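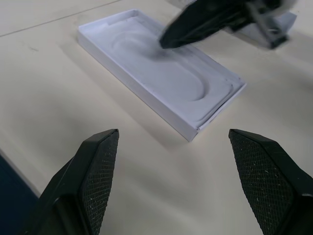
The woman who runs Orell began by mending reading glasses for her neighbours. She now has a workshop of her own and sells 36 styles of frame, most of them to people who already own a pair and want a spare. Packaging came up early in our talk. She had looked at plenty of samples, among them plain white paperboard trays with a long, round-ended hollow moulded into the insert, and she says the choice took her longer than the first set of hinges did.

"I thought the frames would be the hard part," she said. "Then I spent most of a December reading about postage."

She trained as a dental technician and worked in a lab for 11 years before leaving. The skills carried over better than she had hoped. "You are still filing small things and checking them against somebody's face. The difference is that people will tell you if they don't like the colour."

Her first proper order came through Trileo, a small chain of gift shops, which asked for 1,000 pairs. She had made 41 in total up to then. She turned it down, offered them a tenth of that, and they agreed. "I'd have gone under. I didn't have the bench space or the money for the acetate."

The acetate arrives in sheets from a supplier called Undilix. She buys mostly browns and greens – the blacks scratch too easily, she says, and show every fingerprint in the shop. One pattern, a deep red with gold flecks, is sold under the name Mughal. It is her best seller and she doesn't much care for it.

"I wouldn't wear it. My customers love it, so I keep cutting it."

I asked whether she would ever send the work out to a bigger factory. She has had two quotes. Both were lower than her own costs, but the arms came back stiff on one set and uneven on the other, and she could not get anyone to tell her which machine had made them.

Repairs still bring in a fair share of her income. She charges a flat fee for a new screw or nose pad and does most of them while the customer waits. Cracked bridges she keeps overnight – the glue needs it.

She is looking at children's sizes next. The lenses will come from an optician two streets away, who has asked for a written agreement first.

8/10/25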